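I run a small online magazine called Ginton, where people write about the records, films and books they can't stop going back to. It's been me and Linnea Backlund doing nearly everything up to now, and we'd like more company. So this is a call for writers, for a series we're putting out through October, and if you've ever bored a friend senseless about a B-side then please read on!

The series is called "Second Time Around". Each piece is about one thing you didn't like (or didn't get, or switched off halfway through) the first time, and then came back to. It can be an album, a single song, a film, a telly episode, a novel, a comic, a radio play. I don't mind how famous it is. I'd be just as happy with a number one everybody's gran can hum as with a cassette your cousin's band sold out of a car boot.

I started thinking about it after Zulkifli Hidayat sent us a piece on a film he walked out of as a student and then saw again on a long coach journey with no way of getting off. It's the most read thing we've ever run, and the comments underneath are still going. People kept telling their own versions, some of them nearly as long as the article, and I thought, well, there's a series in this.

## What we're after

We've got room for 20 pieces. Each one should be between 800 and 1,000 words, in English, and not published anywhere else (your own blog counts as somewhere else, sorry). You don't need to have written for anyone before. Negin Rahimi had never shown her writing to a soul when she sent us her essay on learning to love her dad's brass band LPs, and I barely touched a comma.

Please tell me where you were, how old you were, who was in the room. I love knowing that somebody heard a song through a bedroom wall, or that the library copy had its last page missing. I'm less keen on plot summaries, star ratings and anything that reads like the back of the box. And go easy on "underrated" - I've banned myself from using it and I'm still struggling.

There's also a shorter slot, up to 200 words, for people who changed their mind in the other direction. You adored it at fifteen, you put it on again last winter, oh dear. We'll run those in a batch at the end.

## Money and rights

We pay a small flat fee for the long pieces, the same for everyone, and I'll tell you what it is before you start writing. The short ones are unpaid. You keep the rights to your work and can put it up elsewhere a month after we do.

## How to send something in

Don't write the whole thing first! Send me a paragraph through the contact form, saying what you'd write about and what changed between the first go and the second. Put "Second Time" in the subject box or it'll end up in with the gig listings. Pitches close on August 30, 2020, and I'll reply to everyone, even if it's a no.

If you get a yes, you'll be paired with either Linnea or Gerrit Sithole, who's joining us to edit this series. Gerrit is very kind and very thorough. Expect one round of notes, perhaps two, and a chat on the phone if you'd like one.

If you want a feel for how long the finished pieces run, have a look at Sølve Dahlgren's from the spring, which goes up on the site like this:

**The Album I Only Played While Cooking**
by Sølve Dahlgren

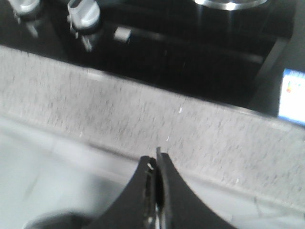 *5 min read*

That's the sort of length I mean, and Sølve's is a good one to start with if you're new to us. He takes ages getting to the music and I didn't mind a bit.

A few things people have already asked me. Yes, you can pitch more than one idea, but put them in the same message. Yes, you can write under another name. No, we can't take audio or video this time. If two people pitch the same record I'll probably take both, provided they disagree about it.

Any other questions, leave them in the comments below and I'll get to them in the evenings.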